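Sep 1, 2024

I spent most of June rewriting the operating rules for our two-arm bench cells at Skirside. The old rules were a scan of a scan, inherited from the Daza line, and they assumed one arm behind a fence with an interlocked door. Our cells have two small arms on a shared rail and a person reaching in between runs. Very little of the old text survived that difference.

These are notes on the clauses that took the most argument. The full text is internal, but the reasoning should carry over to any bench cell of similar size.

**Scope.** The rules cover table-mounted pairs only. They don't replace the risk assessment for the cell, and they say so in the first line. I have seen too many sites where a laminated page of rules became the risk assessment by default.

**Shared volume.** Each cell has a region that both arms can reach. We define it on the drawing and again in the controller, and the two definitions must match. Inside that region, joint speed is capped at 30 percent of the configured maximum. A planner may request more; the controller refuses it and logs the refusal. Over 900 refusals were in the logs when I pulled them, almost all from one approach move that had been written before the cap existed.
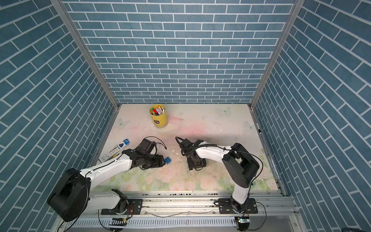
Clause 6 deals with what may be left on the work surface, and it was the hardest to word. The first draft said "clear all items not in use," which operators read in every possible way. The current version divides items into fixtures, task objects and stray objects. A fixture has a recorded position and is in the collision model. A task object is listed in the run sheet. Everything else is stray and comes out before motors are enabled. The yellow pen holder toward the back counts as a fixture under this scheme, the blue sponge by the left gripper has to be on the run sheet, and the small pen cap over by the right wall is stray. Packaging was disputed. I settled on treating it as a task object if the run uses it and stray if it doesn't, with no third option.

**Debris.** Chrysoula Athanasiadis reviewed the draft for Bisutden and asked for a cleaning interval. I had written "as needed." She was right that this can't be audited. It now reads: surface, rail and floor seams wiped at the start of each shift and after any run that cuts, tears or marks material. Slots in the rail are brushed out, never blown out with compressed air, which only moves the crumbs toward the connectors.

**Cables.** Loops at the wrist need enough slack for full rotation and must not extend past the fingertips in any taught pose. Check this at the extremes of travel with the arm under manual control. Checking it at home position proves nothing. Any cable clip found open is a stop condition.

**Exposed electronics.** Boards mounted at the front of the rail are permitted if they carry extra-low voltage only. The operator confirms the indicator lights before enabling, and again after any reach into the cell. An indicator light shows that a board has power. It says nothing about whether the arm is safe to touch, and the rule now states that in bold.

**Two-gripper contact.** When both grippers close in on one object, only one arm is in position control. The other runs compliant, with a force limit set per object. A handover that isn't complete within 30 seconds is aborted, and the aborting arm is always the compliant one.
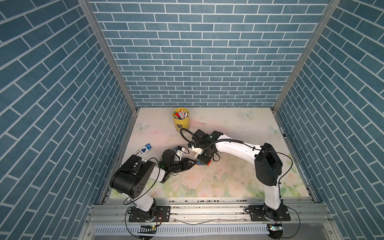

*Both grippers at a small colored object, inside the shared volume.*

The abort order caused a long exchange with Brirneo, who supply our controller configuration. Their default releases both grippers at once. For a light block that is acceptable. For anything with an edge or any real weight, I want one side holding until a person decides otherwise. They have agreed to expose the setting, and until that release arrives we override it in the run script.

Two items remain open. The first is who signs off a change to the fixture list when the change is only a position. The second is how long refusal logs are kept. I have put one year in the draft as a placeholder, and Bisutden has until the next revision to object.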